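Sorting and Tidying Assistant (part-time) – Grovico, Skindport
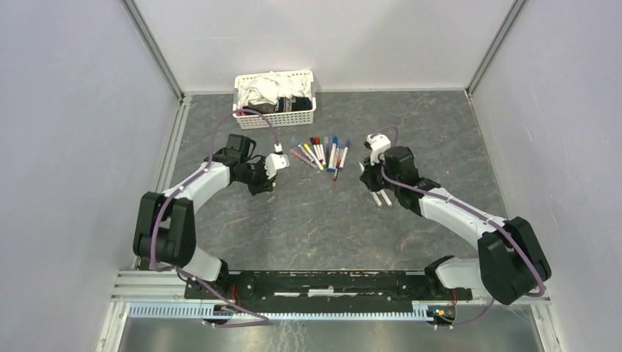 Markers and pens beside a basket of folded fabrics, ready for sorting.

Grovico is looking for part-time assistants to join the returns room at our Skindport site. We supply art and textile sets to schools and clubs on loan. Each set comes back to us at the end of its hire, and the contents have to be sorted, checked and put back in order before the set goes out again. Last year we handled 1,823 sets.

The work

You will work at a table with one set at a time. Most sets contain pens, markers and a basket of cloths. You will:

Take everything out of the basket and lay it on the table.
Test each pen and marker on scrap paper and put dead ones in the recycling tub.
Match caps to markers. Children swap them, so check the ink colour as well as the cap.
Fold the clean fabrics and put stained ones in the wash bag.
Wipe out the basket, repack it and fill in the contents card.

Missing items are replaced from the shelves at the end of the room. If you are unsure whether something should be replaced, leave it on the table with a note and the supervisor will decide.

Hours and pay

Shifts are 5 hours, morning or afternoon. The morning shift starts at 8.30 am. We ask for at least two shifts a week, and more are available in June when the school sets come back. Pay is reviewed after the first 300 sets – the starting rate is given in the application pack. There are 9 places.

What we ask for

No qualifications are needed. You should be able to tell similar colours apart, including dark blue and black, and be comfortable doing the same task for a whole shift. You can sit or stand. Full baskets are light, but stacked crates go on a trolley and you will need to push it to the loading door. Training takes place on your first two shifts and is paid.

Previous work in a shop, laundry, school or stockroom is useful. Please mention it if you have it.

Getting here

The returns room is on the ground floor of the Benavides building, next to the Zadden depot. There is step-free access from the car park, and bike racks by the side door.

How to apply

Ask for an application pack at the Benavides building reception or by post. Return the form with the shifts you can work and the name of one referee. Short visits to the room can be arranged before you apply – tick the box on the form.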